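How does a book become a TV series?

By Imani Massawe

Have you ever watched a programme and thought, "That's different in the book"? You were probably right. Turning a book into a series is called adapting it, and it takes a lot of people a long time.
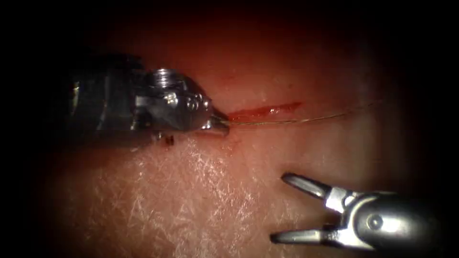
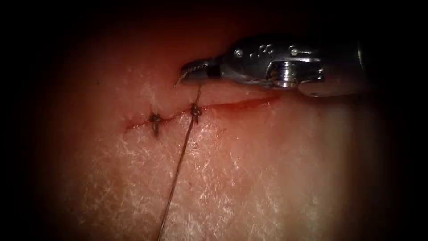
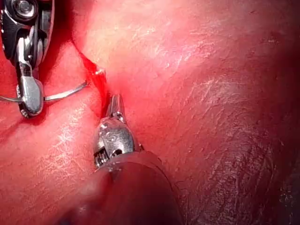
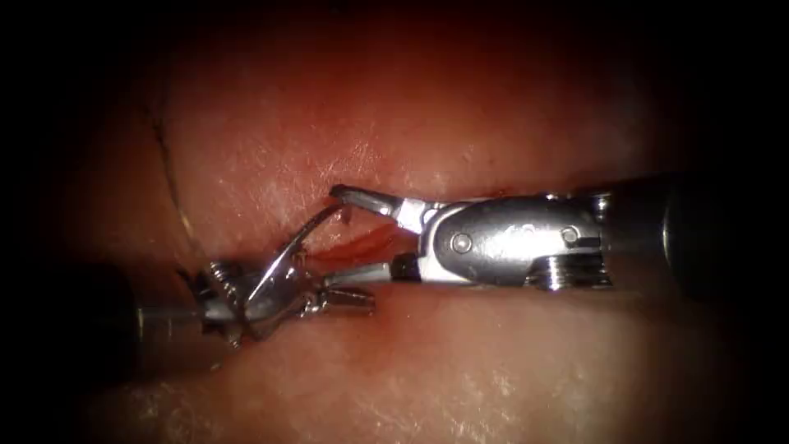 First, somebody has to ask. A writer owns the story they made up, so a TV company can't just film it. The company pays for permission, and this is called buying the rights. Sometimes a company buys the rights and then never makes the programme at all.

Let's use a fantasy series called Utemora. It comes from a book by Raelene Tuhiwai that is 1078 pages long. If you filmed every page you would be watching for days. The first season has 11 episodes, so a great deal had to go.

The person in charge of the writing is called the showrunner. On Utemora that is Brodie Tautahi. He and his team sat in a room in July and stuck cards on the wall, one card for each thing that happens in the book. Then they took cards down. A chapter about a flooded mill went. Two brothers, Ellery and Jivwood, were turned into one person, who kept the name Ellery.

Why join two characters together? Each character needs an actor, a costume and time on screen. If there are too many, viewers forget who is who.

Some things have to be added as well. A book can tell you what a person is thinking. On screen you only have what people say and do, so the writers make up new conversations. In the book, the heroine crosses the Grostero marshes alone and worries the whole way. In the series she has a guide to talk to – he isn't in the book at all.

Next comes casting, when actors are chosen. Chia-hao Tseng read for the part of the guide 3 times before he got it. Tegan Sutcliffe plays the heroine, who is 16 in the story. Adults often play teenagers on TV, partly because there are rules about how many hours children can work.

After filming, the editors choose the best bits and put them in order. Music and sound effects are added, and so are any monsters.

Does the author get a say? It depends what was agreed when the rights were sold. Some authors read every script. Others see the series when everybody else does.

Words to know

Adapt: to change a story so it works in a new form
Rights: permission to use somebody's story
Script: the written words and actions for the actors
Season: a set of episodes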